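Mader Passenger Services
@MaderPassenger

Changes to the lost property service on the Mader tram and bus network take effect in August. This thread sets out what passengers need to know. Full terms are on our website under Travelling With Us.

The present arrangement, under which each depot keeps its own register, will come to an end. All items handed in at any of our 37 staffed stops will be entered in a single register, called Predutus, on the day they are received.

Passengers will be able to report a loss online, by telephone or in person. The same form is used in each case. A reference is issued at once and should be kept until the item has been collected or the enquiry closed.

Please report the loss as soon as you notice it. We ask for the line, the direction of travel, the stop where you got off and the time as near as you can give it. If you changed vehicles, please tell us about both journeys.

There will be two collection offices. Botha Street will deal with all tram lines and with buses that begin or end in the city centre. Cusano Road will deal with the outer bus routes. Your collection notice will name the correct office. Items cannot be moved between the two on request.

Both offices open at 9 am. Botha Street closes at 5 pm. Cusano Road closes at noon during August while the counter is being rebuilt, and returns to normal hours afterwards.

A word on descriptions. Many reports we receive say only "phone", "black bag" or "keys". Our staff cannot match these with any confidence. Please give the colour, the finish, any pattern or lettering, and any damage. For a phone, describe the case as well as the handset. Cases and covers found on their own are entered separately in the register.
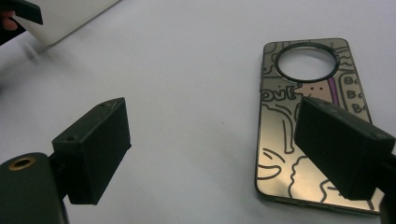
A gold and bronze finish, with black cartoon-style drawings.
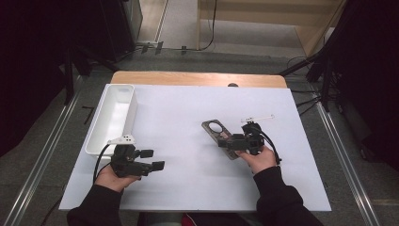
Please do not post descriptions of lost property in reply to this thread. Replies are public, and a full description could be used by another person to make a claim. Use the online form or send us a direct message.

Proof of ownership will be asked for on collection. For most items a clear description and photo identification will be enough. For phones, tablets and laptops, we will ask you to unlock the device at the counter. If the battery is flat, a charger is available at both offices.

Bank cards are not returned to passengers. They are destroyed on the day of receipt and the issuing bank is told. Passports and driving licences are held for 9 days and then sent to the issuing authority. If you have already cancelled a document, we would still be grateful to hear from you so that the entry can be closed.

Food, drink and other perishable goods are disposed of at the end of the day. Medicines are passed to a pharmacist and cannot be reclaimed from us. If you have lost medicine that you need urgently, please contact your doctor or pharmacy first.

All other items are kept for 37 days from the date of entry. After that, those in fair condition are given to local charities. Umbrellas, gloves and single items of clothing are included in this rule. We are unable to extend the period, but a passenger who is in hospital or abroad may name another person to collect on their behalf.

To name another person, complete the second page of the form. That person must bring their own identification and the reference. A forwarded message or a screenshot of the form will not be accepted.

Charges. Collection in person remains free of charge. Postage is available for items that fit in a standard small parcel and is charged at cost. We do not post keys, glasses or anything with a loose battery.

Several passengers have asked about bicycles, pushchairs and mobility aids. These will be kept at Cusano Road whichever line they were found on. Please telephone before travelling, as they are stored in a separate building. Mobility aids are treated as urgent, and we will try to reach the owner on the day they are found.

Losses reported to a depot before the change do not need to be reported again. Open enquiries will be moved across with their existing reference. If you have not heard from us by the end of August, please quote that reference when you call.

Kerttu Kokkonen, Head of Passenger Services: "Passengers have told us that they did not know which depot to ring, and that they were often asked the same questions more than once. One register and one form should put that right. I would like to thank depot staff for their work in preparing the records."

Drivers are not able to search a vehicle while it is in service, and cannot hand an item directly to a passenger once it has been entered. We ask for your understanding on this point.

Paper copies of the form, including large print, may be had from any staffed stop.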